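The Stop Was Wired Correctly

January 27, 2019

The incident report from the Prikavville packing line runs to six pages, and the finding on the last of them is "operator error". I have read it several times. I think the finding is wrong, and I think the reasoning that produced it is common enough in our trade to be worth arguing with in public.

The facts are not in dispute. In September a pick-and-place cell at Prikavville, built by Gilemen and fitted with an Ostuvo parallel gripper, closed on a plastic tray while an operator was clearing a jam. The operator had pressed the stop. The arm stopped. The gripper did not. It finished its closing stroke, held the tray by the rim for 2 seconds, and then the rim let go. A piece of it hit the operator's safety glasses. The glasses did their job. There was no injury and the line was back in production before the end of the shift.

The report points out that the stop was wired correctly, and it was. The stop removed power from the arm drives and applied the brakes. The gripper ran from a separate supply because the integrator had been asked, years earlier, to make sure the jaws would never drop a part on loss of arm power. That is a sensible request when the part is heavy or hangs over a walkway. A gripper that opens when the power fails is a hazard of its own kind. So the jaws were kept live, and the controller was allowed to complete any motion already commanded.

The written procedure told the operator to press the stop, wait for the amber lamp, and isolate the cell at the panel before reaching in. The operator pressed the stop, saw the arm come to rest, and reached in. Hence "operator error".

My objection is to the word "hence". The panel is on the far side of the cell. Isolating it drops the vision computer, which takes 400 seconds to come back. On a bad day the line jams several times an hour. Anyone who has worked near such a cell can predict what will happen to that procedure, and the people who wrote it had worked near such cells. A control measure that costs that much each time it is used will be skipped, and a risk assessment that gives it full credit is recording a hope.

The second problem is force. The gripper was set to a closing force of 600 newtons. The report gives this figure in an appendix and makes no comment on it. The trays are thin moulded plastic. They weigh almost nothing and could be carried with a small fraction of that. The setting was left over from commissioning, when the cell handled a different product, and it was never brought down when the trays arrived. Nothing in the change process asked for it to be looked at. The new product was smaller and lighter than the old one, so it was treated as the easier case, and the form was signed on that basis.

A lighter part is the easier case for the arm. For the jaws it can be the harder one. A thick part resists the jaws and the drive reports a stall. A thin rim flexes, stores energy, and then cracks. The drive sees very little until the crack, and by that time there are pieces in the air.

I would add a third problem, which the report leaves out altogether: the shape of the mechanism. Most discussion of gripper safety is about the fingertips, since that is where the part goes. In a linkage gripper the arms behind the tips also move, and the gaps between them open and close as they do. Those gaps are pinch points. They are also where a hand tends to go when someone takes hold of a gripper to steady it while freeing a part.

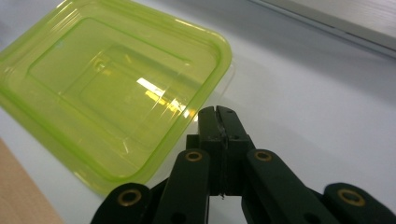
The same applies when the part is a shallow one with a raised rim. The tips have to come in close to the rim before they can take it, and the links behind them may be passing over the part at the time. A guard drawn around the fingertips alone does not cover that. Neither does a risk assessment with one line for "crushing, jaws" and no line for anything further back.

A colleague who read a draft of this put the opposing case, and it deserves a fair statement. Procedures exist, people are trained in them, and if we design on the assumption that every procedure will be ignored then nothing can be built at a price anyone will pay. I accept part of this. Some hazards do have to be handled by instruction. But the order of preference is well known: remove the hazard, then guard it, then warn about it. At Prikavville the first step would have been a change to one number in a settings file. The second would have been a stop that froze the jaws in place, holding what they held and closing no further. The Ostuvo unit has an input for this. It was not connected.

Sandberg, who now maintain the cell, have since connected that input and reduced the force. They have also moved the isolator to the operator's side and put the vision computer on its own supply, so that isolating the cell no longer costs a restart. The work was done in one planned shutdown. As far as I can find out, the finding on the last page has not been amended, and the operator's retraining is still listed as the main corrective action.

I would like to see it amended. A report is read by the next person who has to set up a similar cell, and this one tells them to train their operators. It should tell them to check what stays live after a stop, and to review the grip force every time the product changes, including when the new product is lighter.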